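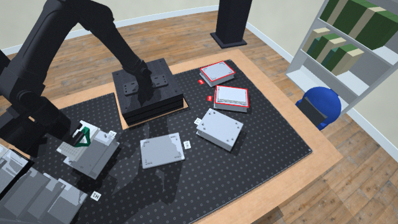

Arm over the left side of the mat, rendered in Tremis.

How to check camera dependence in a simulated plate-handling task

By Octavian Pîrvu
April

Print this page | E-mail this page

This tutorial is for people who already have a policy trained in simulation and want to know how much it depends on the camera position. We did this check at Maihi on our lab bench task, in which one arm moves well plates between stations on a table. The method is simple, but I made several mistakes with the order of the steps, so I write them here in the order I would use today.

You need a trained policy, a simulator that can save and restore its complete state, and enough disk space. I use Tremis for the simulation and Wondow to look at the renders. Other tools should be fine if they can do the same.

Step 1. Freeze the episodes

Record the episodes once, with the training camera, and save the full state at every control step. Do not save only the joint angles. The poses of the plates, the finger opening and the random seed must be in the file too. Our set has 2,184 episodes and I have kept the same set since the beginning of the project.

Give every episode a number and never renumber. If one episode is bad, mark it as bad and leave it in place. I once deleted a few from the middle and then my tables from two different weeks did not match. It took me a whole afternoon to understand why.

Step 2. Choose the camera offsets

Start with small moves. I change one thing at a time: height, then distance, then the angle around the table. For each of them I take 5 values, and the middle value is the training camera. Write the values in a config file and copy this file into the results folder.

After that you can add a few random poses where everything changes together. Keep them in a separate group. If you mix them with the single changes, the average will look reasonable and you will not know what it means.

Step 3. Render again without running the policy

Restore every saved state and render it from each new camera. In this step the policy does not act. You are only making pictures of moments which are already fixed, so any difference between two renders of one state comes from the camera and from nothing else.

Before you start the long job, render one state twice from the same camera and compare the files. They should be identical. If they are not, look first at the random noise in the lighting, then at the texture loading.
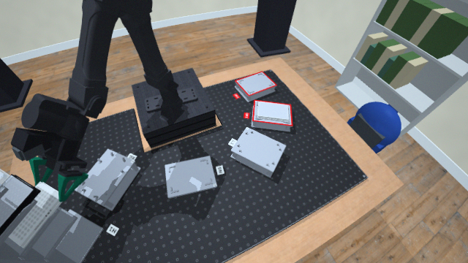
Occlusion is the main thing to measure, and I measure it before I look at any success rate. For every render, ask the simulator for the segmentation mask and calculate which part of the target plate remains visible. Then look at a sample with your own eyes, because the mask will not tell you if the useful part is hidden. Near the gripper it is easy to be fooled: the tip of the right green finger is beside the white plate with the small wells, and from one view like this I would not say if they touch. For such states I read the contact value from the simulator and never label by eye. Shadows need the same care. The arm darkens the middle of the mat, and a policy can learn to use this dark shape as a cue for where the arm is. I make one extra group of renders with shadows switched off to test for it.

Step 4. Compare the predicted actions

Now give each render to the policy and save the action it predicts. Compare it with the action predicted from the training camera for the same state. I report position error and rotation error separately, and the gripper command as a simple yes or no agreement.

Split the results by phase. We use 4 phases: approach, grasp, carry and place. In our task the approach is almost not affected by small camera changes, while grasp becomes worse very early. If I had reported only one number for the full episode, this would have been invisible.

Step 5. Run the policy in closed loop

Only now run the policy for real in the simulator with the moved cameras. This is the slow part. A policy with bad single predictions can still finish the task, because it gets many chances to correct itself. The opposite also happens – a small error in one direction, repeated at each step, brings the gripper to the wrong place.

Run each camera with 3 seeds. We use about one tenth of the episodes for this step, always the same ones.

Step 6. Add one far view

I also include a low camera that sees the whole table with the legs and the room behind it. Do not expect good results from it. From such a height the stations crowd together at the back of the mat, the tall gray unit hides a part of the arm, and our policy fails nearly always. I keep it as a lower limit for the plots.

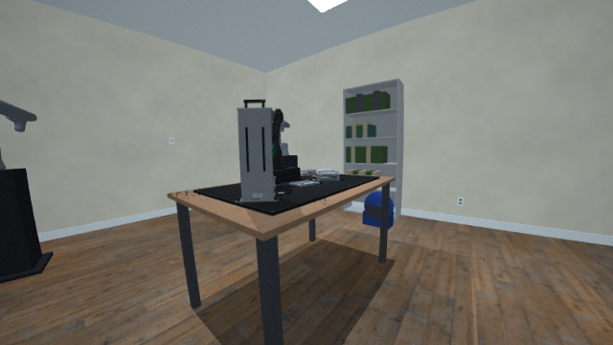
Lorraine Ngata wrote to me after the first version of this page that a lower limit of this kind is too easy. In her opinion a view where everything fails gives no information, and it would be better to search for the offset where success drops to one half, then report this distance for each direction. She also asked if the drop comes at the same place when the policy is trained again from zero.

I think she is right on the first point, and the next version of the script will search for the half-success offset by bisection. For the second I have only a partial answer. We trained again two times and the order of the directions stayed the same (height is the most sensitive), but the exact offset moved more than I would like. Until I have more training runs I give it as a range.

Common problems

The renders look correct but all actions are wrong. Check if your policy receives the camera pose as an input. If yes, decide whether you update it with the new pose or leave the old one, and write in the report which you did.

The visible part of the plate is larger than 100 percent. The reference mask was made at another resolution.

The memory fills up after some hours. Restart the renderer between groups of episodes. I did not find a nicer solution.

The config file and the comparison script are in the downloads section on Kindico, in the folder for this tutorial. If you change the phase names, change them also in the plotting part, where they are written by hand.

Contact: Octavian Pîrvu, Maihi | Copyright Kindico, all rights reserved | Back to top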